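Textiles for Interiors
Unit 3: Table Linens and Floor-Length Cloths

Reading before class: the chapter on drape and hand. Bring a tape measure and your swatch book.

1. Drop

The drop is the length of cloth that hangs below the table edge. Three drops are in common use. A short drop covers the edge and clears the lap of a seated person. A mid drop falls to about chair height. A full drop reaches the floor and hides the legs.

For a round table, the cloth diameter is the table diameter plus twice the drop. A table 125 cm across with a drop of 42 cm needs a finished cloth of 209 cm. Add the hem allowance after this, not before. Students lose marks on this every August.

2. Fiber choice

Cotton takes dye well and presses flat, but it creases when folded for storage. Linen is heavier in the hand and shows every fold. Polyester holds its color through repeated washing and dries fast, so rental firms buy a lot of it. Blends sit between the two.

Weight matters as much as fiber. A cloth at 200 grams per square meter will hang in soft, regular folds. A much lighter one lifts in a draft and tends to look thin at the hem.

3. Hems

Use a narrow hem on curved edges. A wide hem on a circle has more length at the raw edge than at the fold line, and the extra cloth has to go somewhere - usually into small pleats that never press out. If a wide hem is wanted, cut a shaped facing.

Square cloths can take a wide hem with mitered corners. Practice the miter on scrap first.

4. Color under room light

Yellow and yellow-green cloths change more than students expect. Warm lamps push them toward gold. Cool lamps bring out the green. Look at the sample on the table it is meant for, at the time of day the room will be used. A swatch held in the hand is too small to judge by.

Strong cloth color also affects what is near it. Over a wood floor, a lime cloth makes the boards look redder.
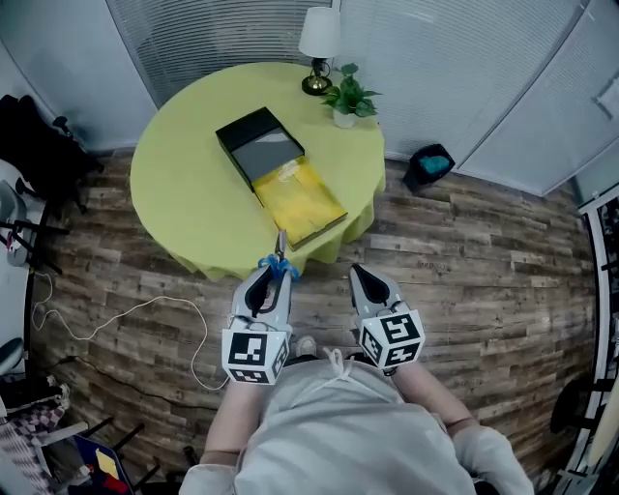
Notes: R. Avram

Folds on a round cloth form where the fabric leaves the table edge and deepen as they go down. Look for this in the draped hem of the lime-yellow cloth. A square cloth on a round table behaves differently: the corners hang lowest and the folds gather there.

5. Care

Shake out crumbs before washing. Treat wax by chilling it and lifting it off with a dull blade. Store large rounds rolled on a tube if there is space.

For next class

Work out the finished size and the cut size for a round cloth on your own table at home, full drop, narrow hem. Show the arithmetic. Hand in one page.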